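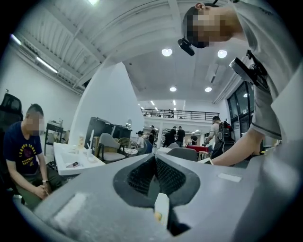 Home Projects Reports About Contact

Does the Predden Late Bus Get Used? A Student Project Report

28 February 2018

Background

When the Cultley town newsletter announced that the late bus to Predden was "a proven success," our group wanted to know what had been proven. The newsletter gave one number: 3689 rides since the service began. It didn't say what counted as a ride, and it didn't say how many rides anyone had hoped for. A person who goes to Predden and comes back is two rides. A person who changes buses at Debnath Street may be three or four, depending on how the driver enters it. We asked the bus office twice and got two different answers.

We picked the late bus for our project since most of us have stood waiting for it. We should admit that we started out doubtful, and a reader may want to keep that in mind.

What we did

Through January we rode the last bus out of Cultley on eight evenings and wrote down how many people got on and off at each stop. We also left a one-page survey at the Predden library desk and at the laundromat next to the Debnath Street stop. The survey asked how people got home at night, how often, and what they would do if the late bus went away.

We had planned to ride on more evenings. Snow took care of some of them, and exams took care of the rest. The evenings we did ride were the ones when somebody was free, so they can't be called a random sample.

What we found

The bus was never full and never empty. On most evenings the seats at the front were taken as far as Debnath Street and the bus thinned out after that. The last part of the route, past the Trolonov warehouse, had the fewest riders. On a couple of trips we were the only ones left on board, and we didn't count ourselves — the driver's machine did.

That bothered us more than anything else in the project. If our fares went into the town's total, then studying the bus made it look busier. The effect is tiny, but it shows how little a plain total tells you.

The survey results were kinder to the bus than we expected. Several people wrote that they had taken evening shifts they would otherwise have turned down. One wrote that the bus was the reason they could finish a night class. We believe them. We also know that people who dislike the bus, or have never heard of it, had little reason to fill out our form.

What we can and can't say

We can say that some people in Predden depend on this bus. We can't say it is a success, and we don't think the town can either, at least from one number. A better count would separate people from rides and would be done in summer as well as winter. It would also help to know what the service costs per evening. The bus office told us that figure was "being worked on," and it was still being worked on when we turned this in.

If another group picks this up, we suggest asking for the stop-by-stop records in the first week. We asked in the fourth, and they hadn't arrived by the deadline.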